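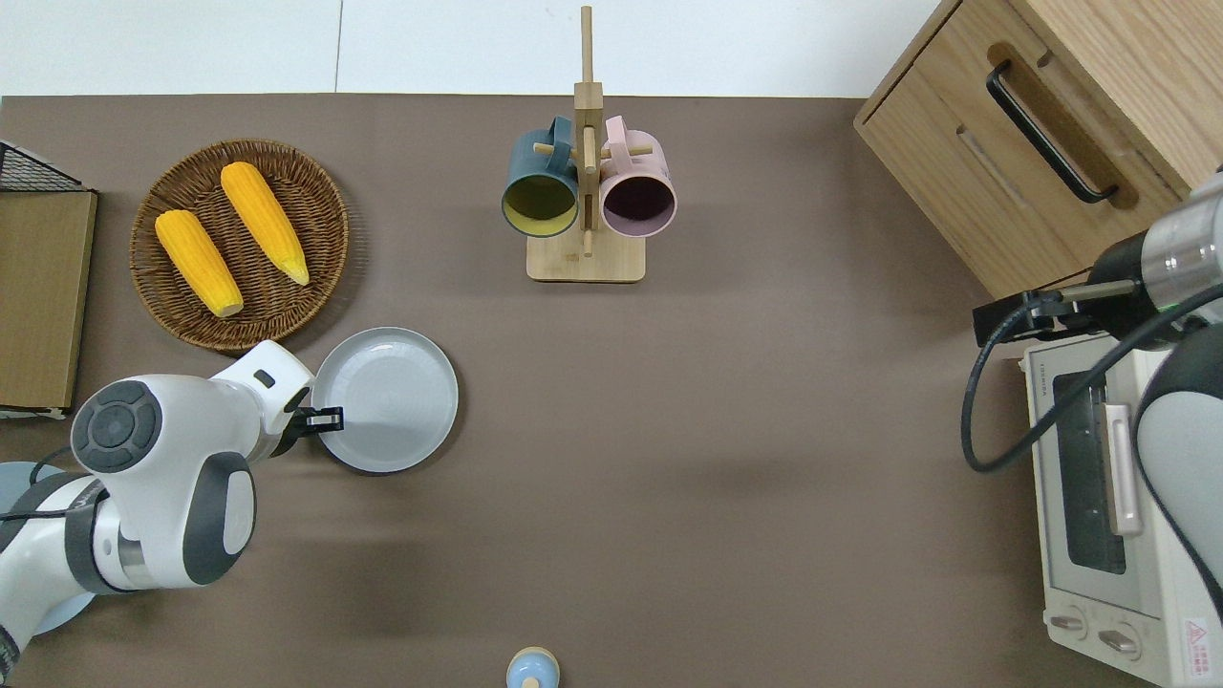 *Gripper at the rim of the gray plate, corn looking on.*

I've been putting off writing about the Endon kitchen kit, mostly because the people who sell it keep emailing to ask when I will. It's two arms, two grippers and a license for Ganosach, the software that does the thinking. The sales page says it "tidies like you do." I don't tidy much, so that's a low bar.

Setup first. The guide promises 42 minutes. I gave up on the clock after lunch. The arms bolt down fine and the cables are long enough, but Ganosach wants you to teach it every single object, and the teaching screen looks like a tax form. My first attempt at a plate needed 8 tries before it would save. Then an update in March wiped it and I got to do it over.

Plates are what they put in all the ads, so plates are what I cared about. A plate lying flat is a mean thing to hand a two-finger gripper. There's very little to get hold of except the rim, and the rim is where my doubts are. I want to know how hard it squeezes. The manual has 102 pages and doesn't say. I asked support and got a link to the manual.
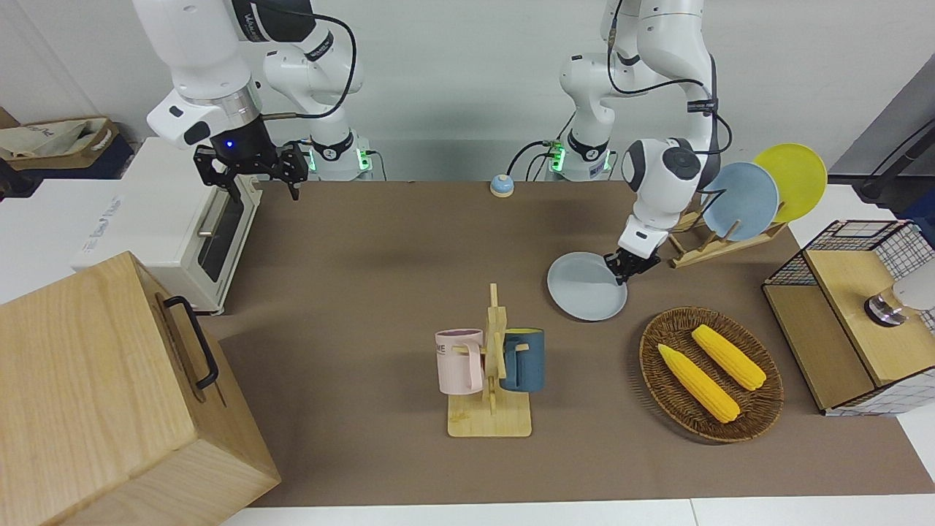

*Plate held by the rim, in front of the dish rack. The other arm has its gripper open over by the toaster oven.*

Which brings me to the second arm. You pay for 2 of them, and the brochure makes a lot of how they "share the load." In my time with the kit I saw plenty of one arm working and the other one hovering. Maybe there's a setting. If there is, it's in a menu I haven't found.

What I'd say for it: the motion is smooth, and I never felt nervous standing nearby. The grippers are plain and look easy to swap. I like that more than the fake hands Uibo sells, which cost more and have more to break.

What I'd say against it is the price, and the subscription on top of the price. If the license lapses, the arms go into "rest mode." So it's a rental with bolts.

A reader asked if they should wait for the Hetden version, supposedly the same arms with different software. I haven't touched one, so I can't tell you. I'd wait anyway. I still want that squeeze number, and I've written to support again.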